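Workshop notebook, Clultville
December, started 8.10

Damp again overnight. The side door had swollen and needed a shoulder to open it. Heater on low before anything else, then an hour left alone for the bench to come up to temperature. Glue pot filled and set going at the same time.

Job in hand is still the Gillcombe ledgers. The one on the bench is the second of the pair, 244 leaves, quarter leather over boards, spine mostly gone. Text block is sound apart from the first two sections, where the sewing has given way and the folds have split. The paper is a decent rag stock and takes moisture well, so no worries there.

Spine cleaning

Poulticed the old glue in short lengths, 25 minutes each, starting at the tail. Wheat paste poultice under polyester film. The top third came away cleanly with the bone folder. Lower down there is a second glue under the first, darker and much harder, which I take to be from an earlier repair. It did not want to shift at 25 minutes and I did not want to leave it wetter for longer, so I took off what would come and went back for another go after lunch. Better the second time. There is still a thin skin of it in the middle and I am inclined to leave it. It is not stiff enough to stop the book opening.

Found a scrap of printed waste under the lining at the head, part of a seed merchant's price list. Lifted it with damp blotter, dried it under a light weight and put it in a polyester sleeve with the job number. Asnakech Kassa would like to see it before it goes back with the ledger. Told her it is in the top drawer of the plan chest.

Guarding the split folds

Tore strips from the lighter of the two kozo papers, water-torn along a needle line. Paste let down to the thickness of single cream. The first strip was too wet and cockled, so I took it off and did it again. Outer folds done for both sections. Inner folds only where the split goes right through, otherwise the swell will build up at the spine and the old boards will not sit square.

Left between blotters and hollytex under a board and one brick. Changed the blotters at 2.30 and again at 4.

Boxes

Severino Requena came over from Tiedemann in the afternoon to talk about storage. They are sending us the loose material from Presard in whatever cartons it is in now, and we have to say what we want it moved into. My view is that ordinary brown corrugated is all right for a van journey and nothing longer. It gives off acid, it sags at the bottom if the floor is damp, and the open flaps let the dust straight in. He agrees about the acid but points out that the budget will not cover archival board for all of it.

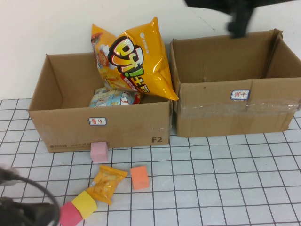
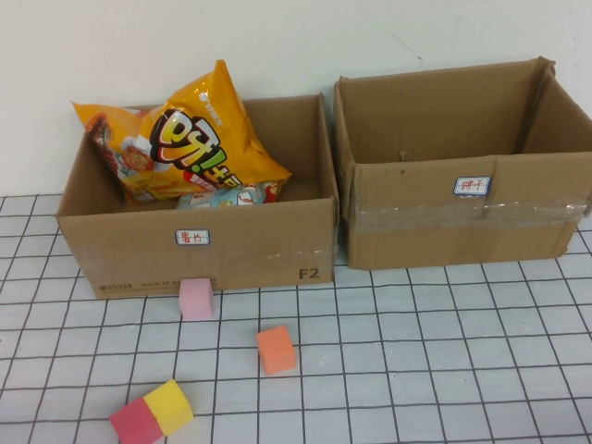 What we settled on

Flat items and anything with iron gall ink go into buffered board boxes with lids. Photographs to be kept separate, in unbuffered. Printed duplicates can stay in brown cartons for now, lined with acid-free tissue, flaps closed, and up on the racking. Nothing to stand on the floor. Labels in pencil on a tie-on tag, no self-adhesive ones, and the contents list on a sheet inside the lid as well.

No food in the room where the cartons are unpacked. Severino has had silverfish at Tiedemann and put traps down along the skirting. I will do the same here before the delivery comes. We have six traps left in the cupboard, enough for the store but not the corridor.

He also wants a depth for the drop-spine boxes. Said I would measure once the first ledger is back in its boards, as the spine will come up a bit with the new lining. Do not cut board before then.

To do next

Check guards are dry and flat, then fold and knock up the two sections.
Resew those onto the existing tapes with 25/3 thread if there is any left on the reel. If not, the 18/3 is too thick and we will have to order.
First lining in kozo, second in aerocotton. Leave between the two.
Pare the new spine leather. The piece put aside is a shade too red and needs another coat of dye on an offcut before I commit to it.
Order blotter, hollytex and more traps.
Ask Asnakech about the hygrometer in the store. It read six points higher than the one on the bench when I stood them side by side, and I do not know which to believe.

Heater off and glue pot emptied at 5.15. Side door planed along the bottom edge, shuts now.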